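Food Writing in English, Unit 5: Describing Sweet Things
Handout for Thursday group - Nhi Nông

Please read before class. We will use only part of it together, the rest is for your homework.

1. Order of adjectives

In English the adjectives before a noun follow an order which native speakers feel without thinking. For food, this order will serve you in most cases:

opinion - size - temperature - shape - color - origin - noun

a delicious small warm roll
a large round Italian loaf

Two or three adjectives are enough. If you have four, move one behind the noun: "a small warm roll with a hard crust". Last term many of you wrote long chains, and the reader gets tired before he arrives to the food.

2. Words for the outside

Frosting is thick and soft, and you spread it with a knife. Glaze is thin, it runs and then sets. Icing is used for both, so be careful with it in a recipe. Dusting is dry, for example sugar or cocoa. We say "dusted with", "topped with", "covered in", "filled with". We do not say "filled by".

Olaia Soler wrote in her review of the Kasside bakery: "The bun was covered of sugar." Correct: covered in sugar, or covered with sugar. Both are good.

3. Words for the inside

Crumb (no plural in this meaning) is the soft inner part of bread or cake. It can be open, tight, moist or dry. "Doughy" is usually a complaint when we speak of something baked, because it suggests the middle is not done. "Chewy" can be praise or complaint, so the rest of your sentence must show which.

4. Comparing

Use "less sweet than", not "more unsweet than". For small differences use "slightly" or "a little". "Much more sweet" is not wrong, but "much sweeter" sounds better.

Vocabulary for this part: donut (also doughnut), sprinkles, frosting, plate.

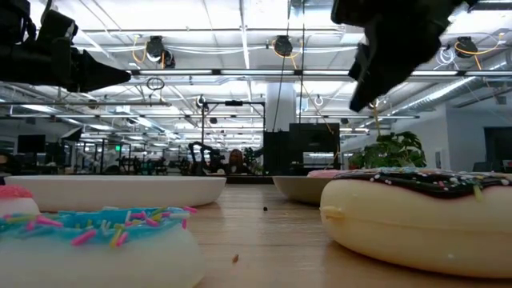
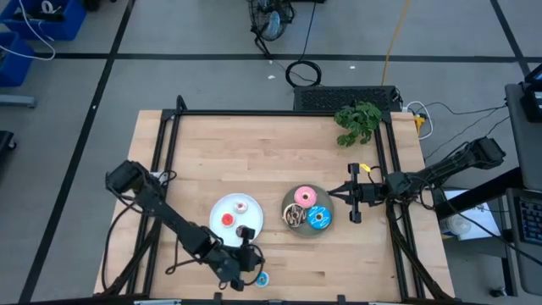
5. Homework

Write a review of one sweet thing you ate this month. The limit is 525 words. Use 12 words from sections 2 and 3 and underline them. Include 2 comparisons.

Senan Ó Flaithearta will read the first drafts, and I will read the second ones. If you were absent in February, ask Cúc Giáp for her notes on countable nouns - you need them for "a cake" and "some cake".

The short test in the next unit has 40 points. Spelling counts, but "doughnut" and "donut" are both accepted.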